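Rehearsing the rules: simulation and good practice in assistive robotics

November 2018
By the Standards and Practice Desk

When a two-armed service robot is proposed for use in a private home, the first question put to its developer is seldom about the machine. It concerns the record. Which tasks were attempted, in which rooms, under what lighting, and what was the robot instructed to do when it could not complete them? For most of the past decade there has been no agreed form in which to answer. The Kunavcombe code of practice, released for comment in May, is an attempt to supply one.

The code deals with domestic manipulation, meaning the grasping, carrying and putting down of household objects by a mobile robot. It runs to 146 clauses, of which 17 are mandatory for any organization claiming conformity. The remainder are recommendations, and the drafters have been careful with the words "shall" and "should" throughout. A developer may depart from a recommendation if the reasons are recorded and kept with the test file.

Much of the early work under the code is carried out in simulation. A rendered household can be rearranged in seconds, repainted in any colour and populated with objects of any shape, and no one is standing beside the arm when it moves in an unexpected direction. The code accepts simulated trials as evidence, within limits. Part 2 requires that every simulated trial be labelled as such wherever its results are published, and that simulated and physical results never be combined into a single success rate.

Grasping receives the closest attention. The approach phase, in which the fingers are open and the hand is closing the distance to the object, is treated as a separate activity with its own speed limit and its own record.
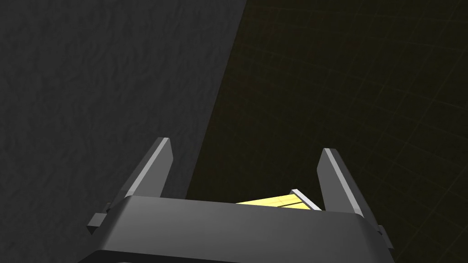 The separation has practical consequences. Under older in-house procedures, a trial was commonly logged as a success or a failure at the moment of lifting. An arm that struck the supporting surface on the way in, and then went on to make a satisfactory grasp, was entered as a success. The code requires contact during the approach to be noted in its own column, whatever the final result. Kramer, a manufacturer of two-finger hands, reprocessed its earlier trials on this basis and has told the drafting group that its reported figures fell. The company has nonetheless adopted the new form for all its published work.

Part 3 concerns what the robot is able to see. A camera mounted at the wrist gives a close view of the space between the fingers, but the hand itself may hide a good part of the object. The code therefore asks developers to state which views were available to the control system during each trial, and which were available only to the people reviewing it afterward. A result obtained with a fixed overhead view may not be quoted in support of a product that will be sold without one.

The same part sets out conditions for the test environment. Rooms should differ in layout, wall colour, floor texture and the position of doors. Surfaces should include both patterned and plain finishes. At least 16 room arrangements are required before a developer may describe a manipulation skill as general, and no more than half of these may have been used in training. The drafters considered a higher number and settled on the present one after smaller firms reported the cost of preparing and documenting each room.

Umow, which develops software for two-armed platforms, has been among the more critical respondents. Its submission argued that a count of rooms is a poor measure of variety, and that two rooms differing only in paint should not be treated as two. The point has been partly accepted. The revised wording asks for a short written statement of how each arrangement differs from the others, to be checked by a reviewer who did not prepare it.

On the coordination of two arms, the code is stricter. Where both arms can reach the same space, each shall be treated as an obstacle by the other at all times, including when one of them is idle. A parked arm must be recorded as parked, along with its joint positions. The robot's own body is to be included in the collision model, a requirement that several early entrants had overlooked when working from simplified models of the arms alone. Reviewers are also asked to examine the view across the body of the machine, where the relationship between base, arms and work surface is easiest to judge.

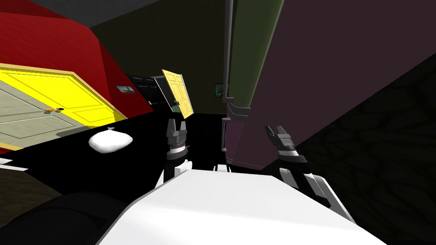
Keeping the record

Documentation is the least popular part of the code and, in the opinion of its drafters, the most important. Each trial file must hold the software version, the room arrangement, the object list, the starting pose of the robot and the full sequence of commands. Files are to be kept for the service life of any product that relies on them. Images selected for publication must come from the trials they are used to support.

Karkero, which maintains a shared library of simulated households, offered its test files for a pilot audit earlier in the year. The auditors opened 19 files and found that about 16 met the mandatory clauses without correction. The shortfalls were modest in nature: an object list that had not been updated after a substitution, a starting pose given in the wrong units, a software version entered by hand and mistyped. The library has since arranged for these fields to be filled automatically, and the code now recommends that practice to others.

A recurring difficulty is the large object. Small items can be described adequately by weight and dimensions, but a bulky one with a rim, a recess or an overhang presents several possible places to grip and many more to collide with. Part 5 asks that the intended contact area be declared before the trial begins. If the hand takes hold elsewhere, the trial may still be reported – the clause is explicit on this – but as an undeclared grasp, and in a separate total. Reviewers are advised to consult close views from the hand alongside the command log, and to disregard any label added after the event.

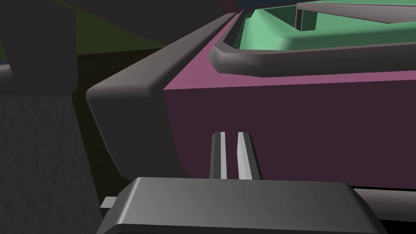
Can a robot be approved for home use on the strength of simulated trials alone?

Under the code, simulated trials may support an application but cannot complete it. Physical trials are required for every skill named in the product literature, using the same hand, the same control software and the same speed limits that were declared in simulation. Where the two sets of results disagree, the physical result governs, and the developer must report the difference.

Comment on the draft has now closed. The drafting group expects to retain the 17 mandatory clauses in their present order, with changes to the wording on room variety and a new annex on the naming of objects. Organizations already working to the May draft may continue to do so until the final text is issued, provided the version is stated on the cover of each test file.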